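Staff > Workplace Changes > Automation on the Sorting Line: Your Questions

Automation on the Sorting Line

Updated 13 January 2022

Which jobs are changing?
Parts sorting and board hanging at the Nolcombe site. Packing, receiving and inspection stay as they are for now. If your job is affected, your supervisor has already spoken to you.

Will anyone be let go?
No positions are being cut. Sorting will need fewer hours once the arms are running, and those hours move to inspection and machine tending. Your pay grade stays the same if you move.

What is happening at the demonstration tables?
Sorters pick up small plastic parts and place them using hand-held grippers. The recordings are used to train the arms that Prudetti is supplying. You do the task the way you normally would, at your normal speed. 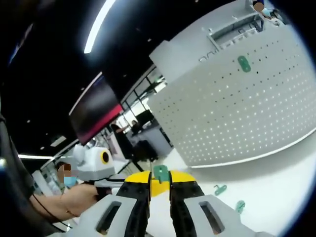
Sessions last up to 2 hours, and you can stop for a break whenever you need one. Time at the tables is paid at your regular rate.

Do I have to take part?
No. Tell your supervisor and you will stay on your usual station. It has no effect on your review.

Are the recordings used to measure my performance?
No. They go to the training team and are stored without your name. Managers do not have access to them.

What if my wrist or hand gets sore?
Stop and report it the same day. You can switch hands or change to another task.

Who fixes the arms when they jam?
Machine tenders clear simple jams after training. Anything inside the guard is a job for maintenance.

How do I apply for machine tending?
Fill out the form at the HR desk before the end of January. Current sorters are considered first.

Contact: Nolcombe HR desk, ext. 3552 | © 2022 Nolcombe | Back to top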